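Setting up the breakfast task: a guide for new club members

Clutham Robotics Club, arm group

Every year in May the arm group shows off at the open evening, and every year the task is the same: get breakfast things from the tray to the plate. It sounds like something a toddler could do. A toddler has a better wrist.

This page covers setting up the counter, teaching the first pick and keeping your notes in a state that somebody else can read. Allow an evening. Allow another if you skip step 1.

What you need

The white arm and its power cable
The wooden board with the groove
The tray, a plate for each end of the job, and the toy food
A laptop with Caruso on it (our control program, named after a singer on account of the noise the old motors made)
The club notebook and a pen that works

Step 1. Place the arm

Stand the base at the back of the counter and let the arm come forwards over the board. Run the cable out behind and leave some slack. A tight cable will drag on the base, you will blame your code, and Gemechu Araya will let you go on blaming it for an hour as part of your education.

Switch on and wait for the light to settle before you touch anything. Then send the arm to its home position at slow speed, with one hand near the stop key.

Step 2. Lay out the counter

The tray goes on one side, the target plate on the board. We leave the ordinary kitchen clutter where it lives. Fatemeh Daneshvar once cleared the whole counter for a practice run and scored 14 clean picks in a row, then put the toasters back and watched the thing go to pieces. The judges at the Fedesura Cup do not clear counters, so we don't either.
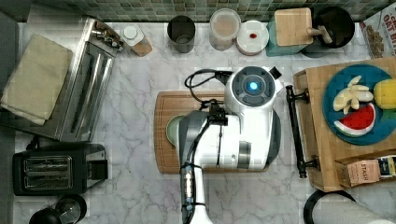
The practice counter, with fruit on the blue plate and the tea lower down the tray.

Step 3. Teach the first pick

Start with the tea box. It has flat sides and stays put, and you deserve one easy thing.

Move the gripper above the box and save that point as "over". Lower it until the fingers sit either side and save "down". Close gently, then lift back to "over". In Caruso, set the lift height to 152 mm for the first tries and bring it down later. Keep the speed at 50 until you have had a full set of runs without a bump.

Set the pause after closing to 700 milliseconds. You will be tempted to shorten it. Everyone shortens it, and then everyone spends a while under the counter looking for a toy.

Step 4. Move on to the fruit

The watermelon slice comes next. Grip it across the thickness and come in from straight above. Leave the banana until last. It is peeled, it has bits sticking out in several directions, and there is a page in the notebook headed "Banana" that consists mainly of crossings-out. Read it anyway, as the last two lines are useful.

If the gripper closes on nothing, check these before rewriting your program:

Has the tray moved? Mark its corners with tape.
Did you save "down" over the top of "over"?
Is the base where you left it?

Step 5. Write it up

Put down the object, the speed, the pause and what went wrong. "Didn't work" is not an entry. "Knocked the plate, came in too low from the tray side" is an entry. Our friends at Grunitz keep theirs on a spreadsheet with colours, and they beat us last year, so there may be something in it.

When you finish, send the arm home before switching off, coil the cable loosely and put the toy food back in its tub. The notebook stays in the kitchen drawer, under the tea towels.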